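3.2 Rinsing habits at home

I went into this part of the study thinking people would know how long they leave the tap running. They didn't, bless them! Dinesh Mathew and I asked 22 households in Mistatport to keep a water diary in February, and the guesses were all over the place (mine included, I kept one too).
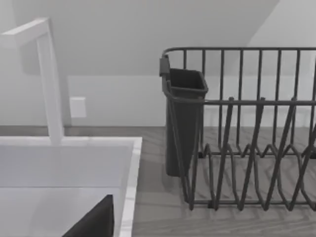 Figure 2. A squared white tap and sink, computer-rendered.

So when did people run the most water?

Mostly while rinsing plates after the evening meal, going by the diaries.

Six households also wrote down what they were doing while the water ran, and I loved reading those. Chatting came up a lot. I come back to them in section 4.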